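Brellavville Open Kitchens, or how I spent a December day looking at other people's cupboards

I should say up front that I went because Venla Toivonen had a spare ticket and I had no excuse. Open Kitchens is what it sounds like. Once a year a bunch of households and small food businesses in Brellavville unlock their doors, you buy a wristband at the old ferry hall, and you walk from one to the next looking at stoves. The leaflet promised "a day inside the living heart of the home." I have a kitchen. I have never felt it beating.

The wristband was 30, which got you a paper map, a cloth bag with the map printed on it again, and a voucher for soup. The soup was at the far end of town. By the time we got there it was gone, and the voucher could not be used for bread. I asked twice.

First stop was the Odent showroom, and I don't know why a showroom was on the route at all. A very clean young man told us that drawers were over. Everything at Odent now hangs or pulls down. He pulled down a rack of plates to show us and it came down fine, then he had some trouble getting it back up, and we all looked at the tiles for a while. He quoted me 150 for a single pull-down spice shelf. My spices are in a shoebox and I can find the cumin.

After that it picked up, I will admit. Merja Kuusisto lives over the bakery and had made no effort to tidy, bless her. She had one burner going and a pot of barley on it, and she let people lift the lid and poke at it. She has been cooking in that room for most of her life and has strong views on spoons. A bought spoon is too thick at the lip, according to her, and a new one tastes of the shop for a year. I can't say I have ever tasted the shop on a spoon. But the barley was good, better than anything I ate at a stall that day, and she didn't charge for it.

Then a long walk to the Faltar workshop, which the map shows as next door to the bakery. It's up a hill. Lauri Suominen runs it and carves ladles, stirrers and butter knives out of birch and alder. His talk was meant to take fifteen minutes and took most of an hour. Some of it was interesting. He splits the wood with the grain and throws out anything with a knot, and he passed around a stirrer he says he has used for 70 batches of jam. It looked like it. What I didn't buy was the part about wood being "alive in the hand," or the part where alder is calming. The ladle I picked up was light and well made and I felt the same as before.

Things I would tell the organizers, if they had left a box for comments:

Fix the map.
Make more soup.
Don't let the man from Odent go first.

The last place on the route was the one I liked best, and it was the least advertised. Ilango Chettiar and Hường Trình share a back kitchen behind the laundry and cook lunches out of it, his three days, hers two. He grew up in Abu Hammour and she learned from her aunts, and they don't agree on much. They argued about rice in front of us for ten minutes and it was the most useful ten minutes of the day. He rinses until the water is clear. She thinks that is for show - two rinses and stop. I've gone with her way at home, mostly out of laziness.

Neither of them owns anything from a showroom. Ilango's advice to a woman who asked what she should buy first was "a lid that fits." She wrote it down.

The organizers say 200 people came through. Maybe so. It felt like all of them were on Merja's stairs at the same time as me. Venla wants to go again next year and start at the laundry end, to be nearer the soup. I've told her I'll think about it. I did buy a stirrer from Lauri on the way back down, against my own principles, and it's fine. It stirs.

A few people have written to ask about looking after wooden utensils, so I've put the one I got most often at the bottom.
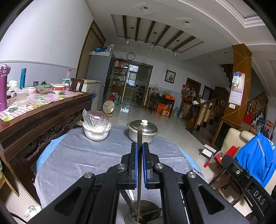
Can you put a wooden spoon in the dishwasher?

You can, but the heat and the long soak dry out the wood and it may crack, so wash it by hand, wipe it down and let it air out standing up. A little food-safe mineral oil now and then helps if it starts to feel rough.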